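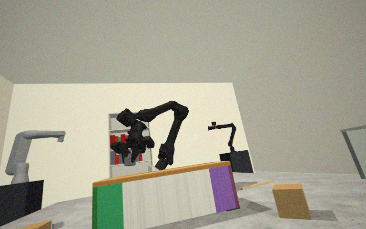
The long bench, with the black arm behind it

How to oil a wooden chopping board

I've been looking after the boards in our kitchen at Stederdale for longer than I care to admit, and people do still ask me how I keep them from going grey and furry. It's a lovely quiet job, and you'll only need a bottle of food-safe mineral oil and a couple of old cotton rags (a worn-out pillowcase is perfect).

Wash the board in warm soapy water the night before, both sides, and stand it on its edge to dry. Please don't be tempted to lay it flat – my friend Kwadwo Addo did that with a beautiful beech one and it bowed like a banana!

Next day, rub it lightly with fine sandpaper, going along the grain, and wipe away the dust. Pour on a small puddle of oil and work it in with your rag, edges and ends too, as the ends drink up far more than you'd expect. Leave it for 2 hours, then add a second coat and let that sit overnight.

Buff off whatever is left in the morning. I do mine every February and again whenever water stops beading on the top.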